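Recovering from a missed seat during robotic CPU replacement

Bralard cell notes, revised 2023-12-25

This procedure covers what to do when the arm stops with a seating fault during a processor swap on a desktop workstation. It was written after a run of damaged sockets on the Clelville line in November, where the cell logged 306 swap attempts and 288 of them finished without an operator. Most of the rest were recoverable. The 2 that were not had been restarted from the pendant without an inspection, and both boards were scrapped.

What the fault means

Fault 6 is raised when the wrist force rises before the gripper has reached seating height. The chip has touched something too early. Usual causes are a chip that has slipped in the jaws, a chassis that has shifted on its locating pins, or a load plate that has dropped back from fully open. The controller stops the arm and holds grip force. It does not retract.

Do not press Resume. Resume completes the downward move from the current position, and if the chip is off by a fraction of a millimetre its edge will drag across the contacts. Bent contacts in this type of socket are rarely worth repairing.

Making the arm safe

1. Switch the pendant to manual and confirm that the speed limit is active.
2. Leave the gripper closed. Opening it now drops the processor into the socket.
3. Jog straight up in the tool Z direction only, in the smallest step, until the chip is well clear of the open load plate.
4. Engage the hold and check that the arm does not sag.

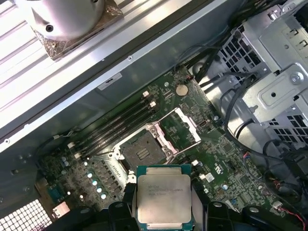 With the arm held, look at the chip from both sides of the jaws. Its lower face should be parallel to the socket. If it is tilted, the grip has slipped and the chip must be taken out by hand: support it from below with a gloved palm, have a second person open the jaws, and put it in a tray. Do not try to straighten it in the gripper.

Inspect the socket under a magnifier with the light held low. The contacts should give an even reflection in every row. A dark spot or a bright line across the pattern means a bent contact, and the board goes to the repair bench.

Checking the chassis position

If the chip is level and the socket is clean, the chassis is the next suspect. Send the arm to the survey pose and run the Brullari alignment routine. It looks for fixed points on the board and compares them with the taught positions.

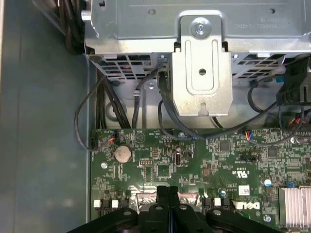 Reject any fixed point that falls on a cable. Cables move between units, and an early version of the routine matched on one — the offset it returned looked plausible and was wrong. Screw heads and the coin-cell holder are reliable. If the measured offset is outside tolerance, reseat the chassis on the pins, clamp it and run the routine again. Do not enter the offset by hand.

Restarting

Clear the fault, reload the Pacheco swap program from the first line and run the approach at reduced speed with one hand on the enabling switch. Stop above the socket, check the gap on all sides, then allow the seating move. If Fault 6 returns on the same unit, finish the swap manually and record the unit number in the cell log with both force traces attached.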